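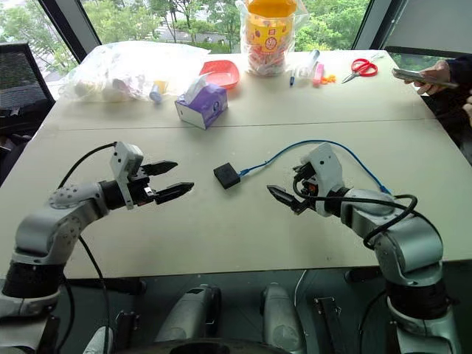 Print this article
E-mail this article

2 December 2018
By Heather McKinnon

Debashish Patwary has been fixing other people's robots long enough to be suspicious of a clean error log. When the firm that sells the Clivia, a two-armed machine meant for table work, told him the left arm had stopped in March because of "an operator event," he asked which operator, and what event.

"They couldn't tell me either one," he says. "The log had a code in it, 999. I looked it up and it means unknown. So somebody took the word unknown and turned it into a person who did something wrong."

The stop itself was small. Clivia was moving things from one side of a table to the other, as it had done for weeks, when the left arm froze partway through a reach and the right arm kept going. The two grippers touched. Nothing broke, and the people in the room were out of reach. Patwary thinks the lack of damage is the main reason so little was done about it.

"If it had bent a finger there would have been a meeting," he says. "Two arms share one space. If one stops, the other has to stop. I don't know how you ship a thing that doesn't do that."

The manufacturer, Otik, says it does do that. Sveva De Luca, who handles support for the company, told me by phone that both arms halt together on any recognized fault. I asked what happens on an unrecognized one. She said she would check, and three days later sent a two-page note saying the behavior was "within the expected range." It did not say what the range was.

Patwary's own theory is duller and, to my ear, better. He blames a cable. The wiring for the wrist sensors runs outside the arm, looping back from the housing behind the gripper, and he believes a loop caught on the arm as the elbow folded, and tugged at its plug just long enough for the signal to drop.

"Go look at how any of these are wired. It's all on the outside, hanging or wound around the forearm," he says. "Then they tell you about the software."

He tested the idea by running the same reach over and over with the cable left as he had found it. On run 1123 the arm froze again, with the same code. He tied the cable down in a different place and has not seen the fault since. I pointed out that a fault that shows up once in more than a thousand tries could easily stay away for a while by itself. He agreed right away.

"Sure. I haven't proved anything. I've got one more stop than they have, that's all."

Imtiaz Sikder, who runs the room where the machine works, is less patient with both sides. His staff go in and out all day, and he wants to know where they can safely stand. The Otik manual gives a distance for normal running and none for a fault. Sikder put in his own rule after the March stop: no hands over the table while the arms have power, and one person stays by the stop button.

"Does everybody follow it?" he says, repeating my question. "Most of the day, yes. People get used to the thing. They stop seeing it as something that can hit you."

De Luca says an update due next spring will split code 999 into 8 separate codes. Patwary has read the draft list. The last one is called "other."

He has asked Otik for a clip to hold the cable, and so far has a ticket number.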